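Kinby Notes > Out and About > Fairs and Salerooms
Home | Visits | Valuations | Letters | Contact

A day at the Travness collectors' fair and saleroom
Feb 7, 2022 – by Rosario Vitale

My wife inherited a cabinet of small silver and some porcelain from her aunt, and since then I try to learn what such things are worth before we decide anything. So I took the early train to Travness, where the auction house Russo opens its saleroom to visitors on the same day as the collectors' fair.

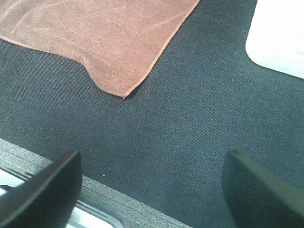
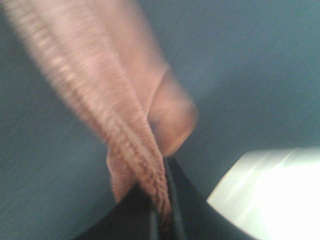
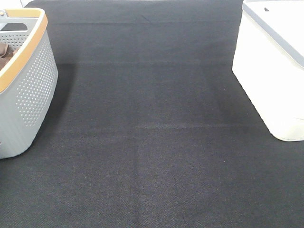

Pink cloth, knitted fabric and a gray basket on the dark carpet.

The fair is held in the old corn hall and costs 2 dollars to enter. I arrived when the doors opened and already the dealers were buying from each other. I had brought three pieces of the silver in my bag: a mustard pot, a sugar spoon and a little box for snuff. The first dealer looked at the marks for a very short time and said the pot was plated. The second one said the same, but he was more polite and lent me his magnifying glass, so I could see the yellow metal at the corners.

The snuff box was a better story. A lady at the Clivurance stand, who sells only boxes and card cases, offered me 610 dollars for it. I did not accept. She wrote the figure on the back of her card and told me that the offer stays open until April.

After lunch (soup, too salty) I walked to Russo for the tour. We were a group of nine and a young man from the valuation desk showed us the store rooms. Furniture is on the ground floor, and the "brown" furniture fills most of it. He told us plainly that big wardrobes are difficult now and that many families are disappointed. One dining table with eight chairs had an estimate lower than my train ticket and hotel together.

Upstairs they keep the clocks, which for me was the best room. A long case clock from 1790 had been sent in with a reserve of 2000 dollars and did not sell in the last auction. It will be offered again with no reserve. I asked if this is a risk for the owner and he answered yes, but the owner needs the space.

I also asked about the fees, because on the website they are hard to find. The seller pays a commission, then a charge for the photograph in the catalog, then insurance. For a cheap lot it is possible that very little remains. He suggested to put small things together in one lot – the spoon and the pot, for example.

The toilets are across the yard and the stairs are steep. The next open day has no date yet, but they take names at the desk and I left mine.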